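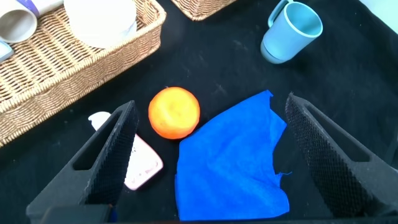 Yaneth Valderrama
Club mentor, Palomino Robotics Club

Review: the Workel gripper finger set, after one season with students

I bought the Workel fingers in April for our after-school club. Our students are preparing for the Cudby table-clearing challenge, where the robot must pick up ordinary things and put them into baskets. The fingers that came with our arm were flat and smooth, and an orange was always escaping from them. So I was looking for something better that a school club can pay for.

In the package there are two long black fingers, the screws and one sheet of instructions. Each finger is wedge-shaped and hollow in the middle, with a textured pad on the inner side. The students installed them in one afternoon. The instruction sheet is the weak point. The drawing for the second finger is printed so small that we had to look at it with a phone, and the size of the screws is not written anywhere.

We practice on a black cloth surface with two wicker baskets and the things from the challenge list: an orange, a mug, a small plastic bottle, a blue microfiber towel. I will say how it went with each.

The orange is now easy. The pad holds the peel well and the students can close the gripper gently. The mug is also fine if you take it by the wall. By the handle it turns in the grip, and one time it fell on the table from a low height, without damage.

The bottle is more difficult. When it is lying on its side, the long finger hides a big part of it from the wrist camera, and the student who is driving must guess where the bottle ends. We lost many points in practice for this. With shorter fingers it would be less of a problem, but then you reach less deep into the basket. I don't have a solution yet. One of my students wants to come in from the other side every time and maybe she is right.

The towel was my big surprise. The old fingers only pushed it around. With these ones you can pinch a fold and lift the whole towel, but you must go down almost until the table, and beginners are afraid of doing this. From 100 tries with the towel the team wrote 58 good ones in the notebook. For second-year students I am happy with this number.

About wear: after nearly 2,000 grasps the pads are still good, only a little polished at the tips. Towel fibers stay in the texture and we clean them with a dry toothbrush.

We also tried the soft fingers from Navley, which another school lent to us for 3 weeks. They are kinder to fruit, but with the mug they bend too much, and we gave them back.

I would buy the Workel set again. I only ask the company to make a better instruction sheet and to sell the pads separately. At this moment you must buy both fingers new if one pad is damaged, and for a club this is expensive.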